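Taller de Manipulación Robótica de Dindgate — Preguntas frecuentes

Última actualización: 28/03/2024

Esta página recoge las dudas que llegan al correo del taller. Las bases completas de la prueba de fin de curso están en la sección Documentos. Si una respuesta de esta página contradice las bases, valen las bases.

¿Qué se hace en el taller?

Programación y ajuste de manos robóticas de varios dedos para tareas domésticas cortas. El curso se organiza en dos bloques: el primero trata cinemática, calibración y control de agarre; el segundo se dedica por completo a la tarea de mesa, que este año es la del desayuno (tostadora, pan y bandeja).

¿Hace falta experiencia previa?

Se pide soltura con Python y saber moverse por una terminal de Linux. No se exige haber trabajado con robots. Quien no haya visto nunca una transformación homogénea debería leer antes el cuaderno 2, disponible en la misma sección de Documentos.

¿En qué consiste la tarea del desayuno?

La mano debe sacar una rebanada de la ranura de la tostadora y depositarla en la bandeja azul sin partirla. La tostadora permanece desenchufada durante todos los intentos. La bandeja puede colocarse en cualquier orientación; el programa tiene que localizarla, no darla por fija.
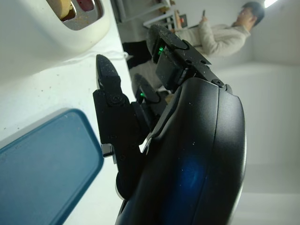
El pan se desmiga y las migas acaban en las articulaciones. Después de cada sesión se limpian los dedos con brocha seca y se pasa un paño por la mesa. No se usa aire comprimido, porque empuja la suciedad hacia el interior de las bisagras.

¿Se puede ensayar con otra cosa que no sea pan?

Sí. Para las primeras pruebas se recomiendan las piezas de espuma del armario. La espuma no se rompe, de modo que un agarre que funciona con ella puede aplastar una rebanada. El ajuste final de fuerza se hace siempre con pan.

¿Qué software se utiliza?

El entorno propio del taller, llamado Cevier, que incluye el simulador, el registro de sesiones y la interfaz con la mano. Se instala desde el repositorio interno. El servidor escucha en el puerto 1889; si el cliente devuelve «conexión rechazada», lo habitual es que otro equipo haya dejado una sesión abierta. Se cierra con el comando de liberación, nunca apagando el servidor.

¿Qué significa el error 508?

Que un dedo ha superado el límite de par durante más tiempo del permitido. Cevier detiene el movimiento y mantiene la última posición. Hay que comprobar a mano que nada bloquea el dedo, reiniciar el controlador y repetir la calibración. Si el error reaparece en vacío, se anota en la hoja de incidencias y se deja de usar esa mano.

¿Cada cuánto se calibra?

Al empezar la sesión y después de cualquier choque contra la mesa o la tostadora. El procedimiento lleva cada dedo a sus dos topes mecánicos. La mano debe estar separada de todo objeto, con el dorso hacia abajo o de lado.

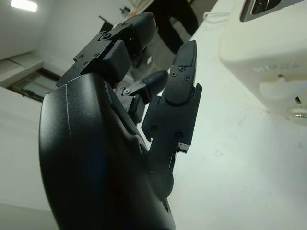 Los tornillos de las falanges se revisan con el controlador apagado. Se aprietan con la llave dinamométrica del taller, con el par indicado en la ficha de mantenimiento. Un tornillo flojo suele manifestarse antes como deriva en la calibración que como holgura apreciable con los dedos — conviene mirar el registro de las últimas sesiones antes de desmontar nada.

¿Cómo se puntúa la prueba de fin de curso?

Sobre 100 puntos. La mayor parte corresponde a la extracción y al depósito de la rebanada; el resto, a la memoria técnica y al estado en que queda el puesto. Tocar la mano durante un intento lo anula. Una rebanada rota puntúa la extracción pero no el depósito.

¿Qué son Valentini y Prudard?

Los nombres de las dos salas. Valentini es la sala de ordenadores, de acceso libre para los inscritos. Prudard es la del robot y se reserva por turnos desde el calendario. No se admite comida en ninguna de las dos, salvo el pan de ensayo en Prudard.

¿Puedo llevarme los registros de mis sesiones?

Sí, en el formato de exportación de Cevier. Si contienen vídeo en el que aparezcan otras personas, hace falta su consentimiento por escrito antes de publicarlos — el formulario está en Documentos.

¿Cuándo se abre la próxima inscripción?

En septiembre. Las plazas se asignan por orden de solicitud y los equipos son de 2 personas. Las solicitudes individuales se admiten y se emparejan antes de la primera sesión.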